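4.2 Do stacked baskets save room?

The claim that woven baskets "store inside each other" turns up in nearly every guide to home tidying we read for this review. It is printed on the tag of the Drakley range and repeated in the Bonex catalog, where the space saved is given as a plain fact with no measurement behind it. We were not convinced. A basket with sloping walls will go into another basket of the same shape, but how far it goes in depends on the rim, and the rim is the part the guides leave out.

The baskets we looked at are rectangular, woven from synthetic rattan, and finished at the top with a thick braid. The walls are thin and slope in toward a flat floor. If the rim were as thin as the walls, a second basket could drop almost to the floor of the first. It is much thicker, and this is where we think the sellers' drawings mislead. They show a stack of clean trays with a line for an edge. A rope-like braid takes up height each time a basket is added, and a stack of 5 ends up a good deal taller than the drawing suggests.

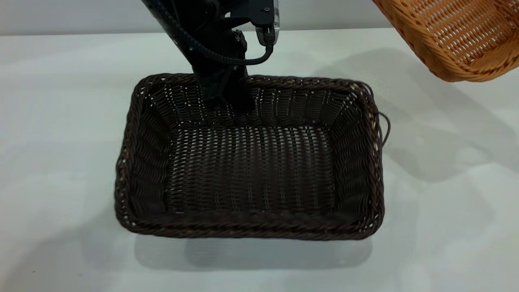 A second problem is the weave itself. Synthetic strand is springy, and the ends do not always stay tucked in. We found loops standing out near the corners and along the rims, and these are just the places where one basket has to slide past another. The Prakico home storage survey, which collected answers from 400 households, asked whether baskets "stack well" and got a high score. It did not ask whether people stacked them. A person who owns one basket can answer the first question as cheerfully as a person who owns ten, and the survey does not separate the two groups. We would not put much weight on the score.

None of this means that stacking fails. Two baskets do sit together, and the pair holds its shape without being pressed down. What we doubt is the size of the gain. With the tan basket seated in the dark one (Figure 1), the lower basket still shows below the upper. Anyone planning a shelf should measure the pair as a pair, rim to table, and ignore the height given for a single basket.

Figure 1. Tan basket stacked on the dark brown basket, with the upper interior left open.

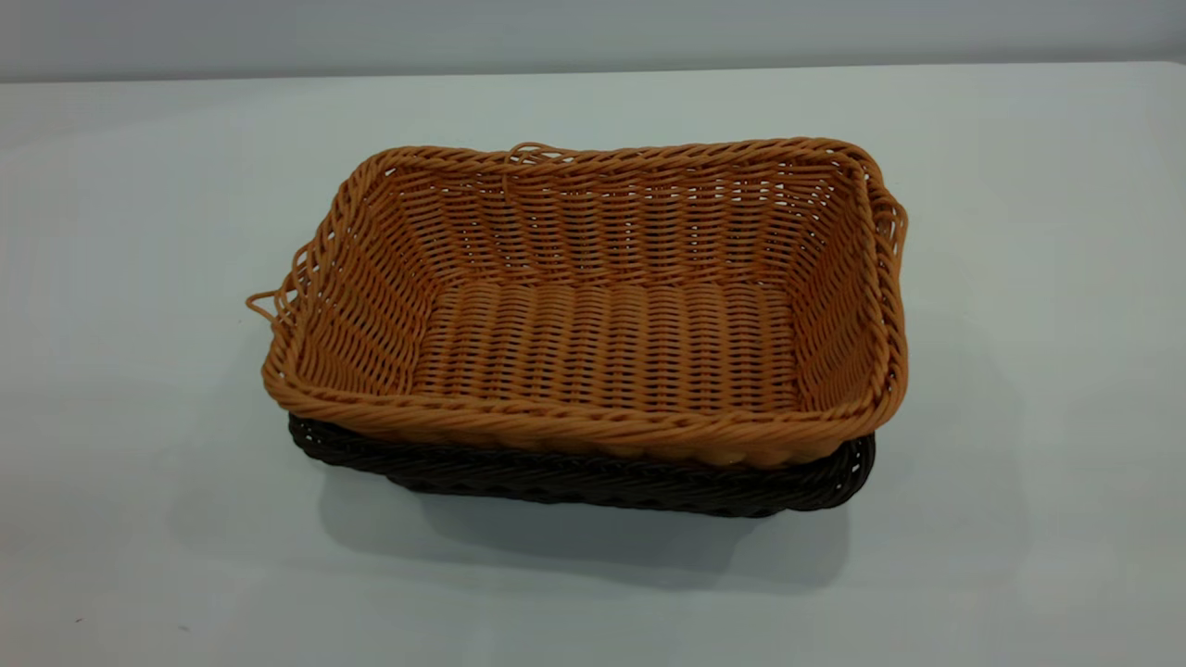 4.3 What goes in the top basket

Sellers like to say that the upper basket of a stack "stays usable." This is true in a narrow sense. The opening is clear and the floor is flat, so small things can be put in it. But whatever was meant to be kept in the lower basket is now under a lid, and an awkward one, as it has to be lifted out with its own contents still inside. In our reading, a nested pair gives the household one basket and a spare. It should be counted that way when storage is being planned.

The Szalai leaflet takes the opposite view and counts every basket in the stack toward total capacity. We can find no sensible ground for this.

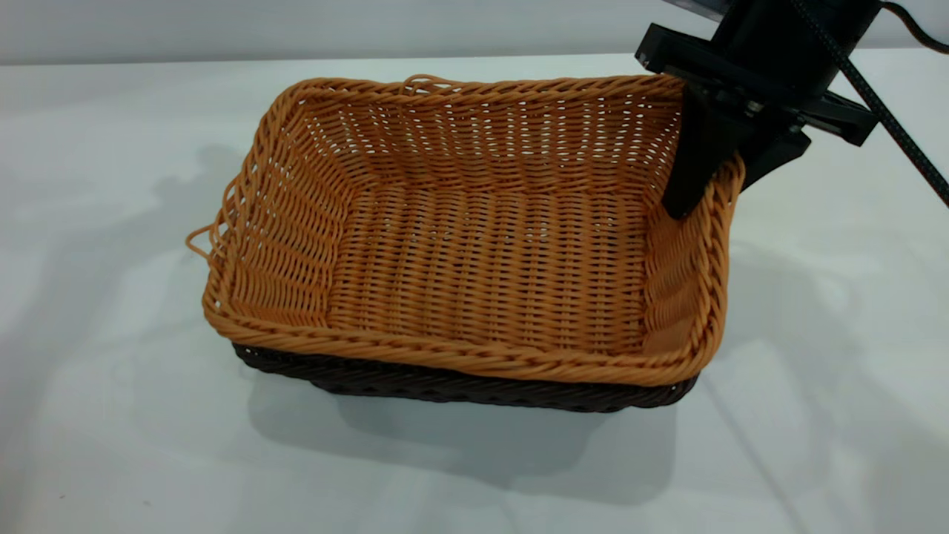 Color may matter more than the makers let on. Where the two baskets are different colors, a dark edge below a tan one tells a person that there is a second basket underneath. In a set of one color the lower basket is easier to miss. We offer this as a guess only; we did not test it, and the photographs cannot settle it.

There is also the matter of getting the pair apart. The usual advice is to pull the upper basket straight up by its rim. Our own notes, made over 30 separations in July, are less tidy. A basket lifted from one side tips, and a tipped basket can catch its neighbor at the opposite corner. Holding the lower one still takes a second hand. We treat these notes as weak evidence, given that only 2 baskets were used and both were fairly new. Older ones may be softer and behave in some other way. 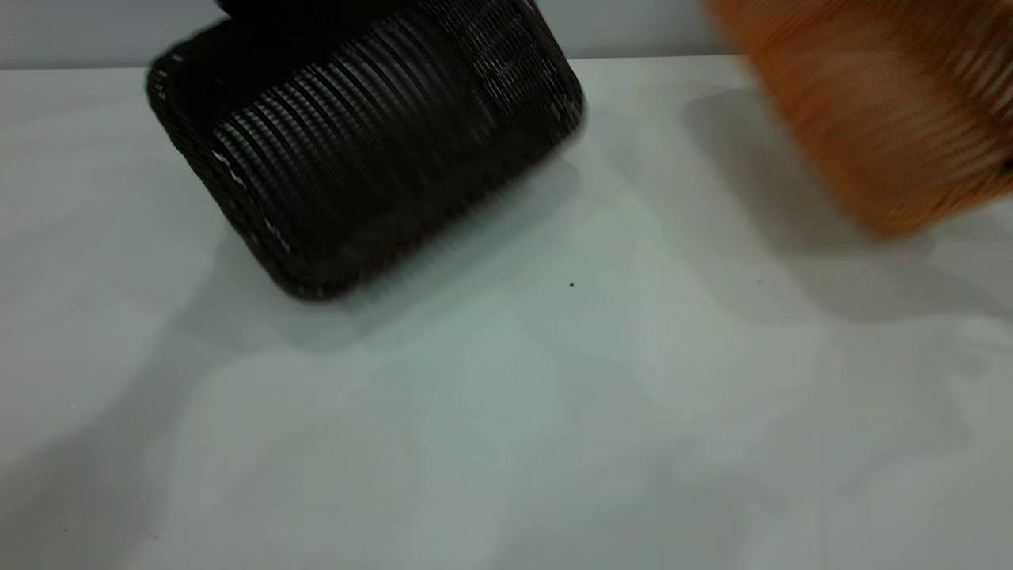
Should a household buy baskets of this kind in order to save space?

Only if they will spend much of the year unused. Baskets in daily use are full and standing side by side, and the way they stack then has no effect on the room they take up. For seasonal use the saving is real but smaller than advertised, and it should be checked against the shelf before anything is bought.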